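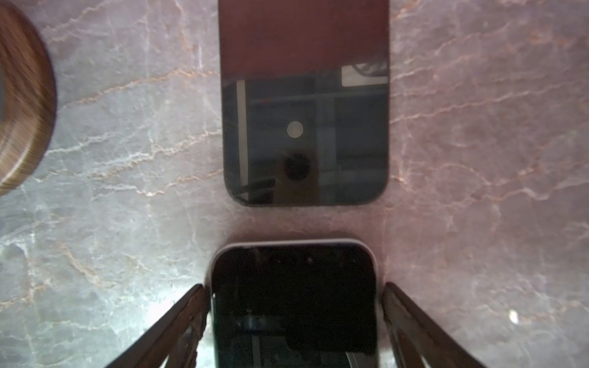
Phone handling on a marble countertop, wrist camera view.

About Wuvetti

Wuvetti writes and maintains handling rules for robots that work on household and office surfaces. We don't build arms, grippers or control software. Our output is a set of written procedures, the test records behind them, and an audit service for companies that want their own procedures checked against ours.

The company has 24 employees at two sites. The Atetti site holds the test rooms and the recording equipment. The Skemov office handles document control, training and customer contact.

What we cover

Our main document is the Surface Handling Code, now in revision 5. It contains 414 numbered rules, grouped by object class, surface class and type of motion. Each rule states a condition, a required behavior and the evidence an auditor must see before marking it as met. Rules that can't be checked from a recording or a log are moved to an annex as guidance and carry no weight in an audit.

The current revision spends a good deal of space on flat glass-faced objects, mainly phones and tablets. Reflective screens are treated as a separate surface class. A dark screen can show lights, door frames and shelving, and a vision system may report any of these as objects on the counter. Polished stone has a similar problem with bright highlights and strong veining, so test runs on stone are recorded and reviewed separately from runs on plain matte tops.

Selected rules from the phone section:

Grip on the side edges only. No finger surface may cross the face of the screen.
When a second device lies on the same surface, keep a visible gap between the held device and the resting one through the whole approach.
Do not slide a held device across stone. Lift, move, lower.
Inspect finger pads for wear at the start of each shift and log the result, including when no change is found.
If the camera loses the lower edge of a resting device, stop and re-acquire before any further motion.

How rules are made

A proposed rule starts as an incident note or a customer request. It is drafted in the office, then run in the test rooms on at least two surface classes. Recordings are reviewed by two people who did not take part in the run. Where they disagree, the rule goes back for rewording – in most cases the fault is in the text and the motion was fine.

Revision 5 was opened in January and released on 15 June 2024. It withdrew 53 rules from the previous revision, most of them duplicates that differed only in object name. Withdrawn numbers are not reused.

Audits and training

An audit covers one site and one robot configuration. A change of gripper fingers, camera position or control software counts as a new configuration. The report lists each applicable rule as met, not met or not tested. We issue no scores or grades.

Operator training uses the Kawaguchi workbook, which we publish and update with each revision. It can be ordered without an audit contract. Completed workbooks are kept by the customer; we hold only the sign-off sheet.

Independence

Wuvetti accepts no payment from gripper or arm suppliers. Test hardware is bought or rented at list price. Staff who have worked for a customer do not audit that customer's sites.

Requests for the Code, the change list or an audit date go to the Skemov office through the contact form. Please state the surface class and the finger type in use.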